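Pollgate Workshop Notes

Projects | Kitchens | Plumbing | Paint | Ask Us

Projects > Kitchens > Sinks

How I tidy up under an open-backed sink

A closed cabinet forgives everything. You can have hoses going every which way in there, shut the door, and never think about it again (I did that for years in my old apartment). Then I started helping out with our shared office, where the sink sits in an island with nothing at all closing in the underside, and suddenly every pipe and hose was on show to anybody sitting down. I got pretty good at making it look decent, so this is how I go about it!

You'll want a flashlight, an old towel, a shallow tray, a pack of reusable hook-and-loop ties, and a few stick-on cable clips. I bought the Drivovum clips because they were the ones on the shelf. Any clip wide enough for your cable will do.

First, clear the floor and look before you touch anything. Get right down there with the flashlight. Follow each hose with your finger from one end to the other and say out loud what it is. Hot supply, cold supply, drain. It feels silly, but I once spent a whole afternoon tying a sprayer hose to a drain pipe, and then of course the sprayer wouldn't pull out.
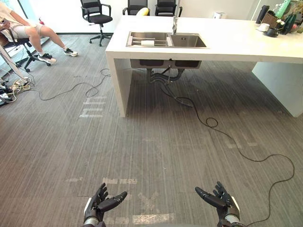 The island sink, with the pipes and the long black cable still as I found them.

A cable on the floor is the part I'd fix before anything else, and ours wandered over the carpet in big loops. Find out what it belongs to and unplug it before you handle it. If you can't tell what it is, leave it alone and ask someone who can. My friend Haris Lodhi does electrical work and he'll look at a photo if I send him one, bless him.

Next, lay the towel down, put the tray on top, and wipe all the pipes with a dry paper towel. Check the paper after each joint. If you find a damp spot, stop there and sort out the leak, because tying hoses up around a drip only hides it. Drain nuts on plastic pipe usually want no more than a gentle hand-tighten.

Now the hoses. Let them hang the way they want to hang, then gather the ones that already run side by side and put a loose tie on them every 6 inches. You should be able to slide a finger under each tie. Don't pull a curve tight, and don't tie anything to the faucet hose if your faucet has a pull-out head.

For the cable, I run it up the inside of the end panel, one clip at a time, and coil the extra up high where feet can't get it. Wipe the panel with rubbing alcohol first and give the clips 2 hours before you hang any weight on them. I skipped that the first time and the whole lot was on the carpet by morning.

Last thing, run both basins for 5 minutes with the tray still underneath. Go back down with your flashlight, wipe the joints again, and check the paper. I leave the tray in place overnight too, just so I can sleep.

Filed under: Kitchens, Sinks, Small Fixes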